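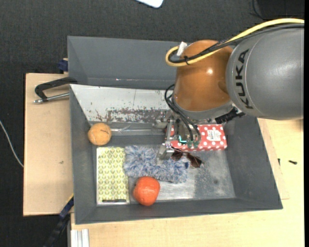 Recording grasp demonstrations by remote control

Last updated May 2019

These steps cover one recording session at the Stirnico bin station, from loading the bin to saving the log. You need the arm powered and homed, the hand controller paired, and the Uton recorder running on the station PC. If you have not driven the arm before, do the jogging exercise first and come back.

1. Load the bin

Use objects of mixed shape and surface. A good load has something round, such as a ball, a box or two, something soft and shaggy, and at least one awkward item like a pair of sunglasses. Let things touch and overlap. Leave part of the metal floor bare so you have room to close a finger beside an object.

Check the clamps on the side of the bin before you start. If the bin shifts in the middle of a session, the recorded positions stop matching the camera view and you will have to throw the session out.

2. Check the cables

Move the wrist slowly through its full turn in both directions. The cable loop over the wrist should have slack at both ends of the turn, and the thin wires running down to the gripper should not catch on the bin wall. Fix this now. A snagged wire at step 4 usually costs you the gripper signal.

3. Start the recorder

Open Paisan, choose "New session" and enter the bin load. Set the speed limit to 26 percent. You can raise it later, but fast demonstrations have jerky starts and stops that the learner copies.

4. Drive the grasp

Hold the enable switch and bring the gripper over the object you want. Stop above it, line up the fingers, then come straight down. Close, wait 2 seconds, and lift. Carry the object to the other compartment and release it low.

Do not correct in tiny steps near the object. If the approach is wrong, go back up and come down again – the recorder keeps both tries, and the bad one can be marked as failed.

Soft items need a deeper approach than they seem to. For flat boxes lying against a wall, come in from the open side.

5. Mark and save

Press the left button for a good grasp, the right button for a failed one. Keep the failed ones. One session is 42 grasps, then reload the bin with a different mix.

Save to the Fosingate folder under your station number. Files saved in February with the old recorder have no gripper channel, so do not merge them with new sessions.

Common problems

Error 1636: the controller lost its pairing. Release the enable switch, pair again, and repeat the last grasp.

Arm lags behind your hand: close the preview window on the PC.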